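Desk clearing and boxing, speaker notes
Aoife Flanagan, Zanora office services, February session

Slide 1. Scope. One desk surface, one open carton, mixed personal items. Soft goods go in the box; drinks stay on the desk.

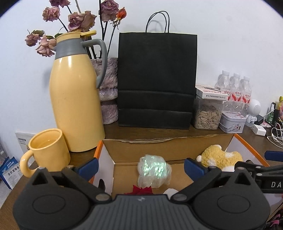
What goes in first? Flat and heavy items, then the plush toy, with wrap on top.

Slide 2. Carton. Check the handle holes before loading. Tape the base with one center strip and two edge strips. Limit is 18 pounds per carton at the Ustudby site.
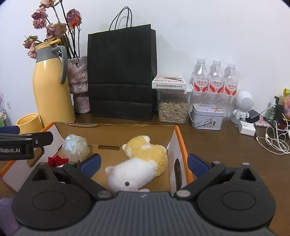
Anything over the limit is split between two cartons, both labeled with the desk number. Pause for questions on labels.

Slide 3. Fragile items. Dried roses travel upright in their vase, never boxed with food. Empty the mug and flask before moving them.

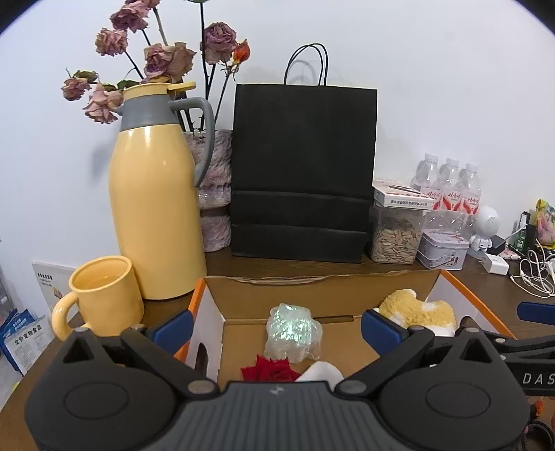

Seeds and other dry food get a taped lid and a separate bag. Hand over to Panasiuk for the cart schedule.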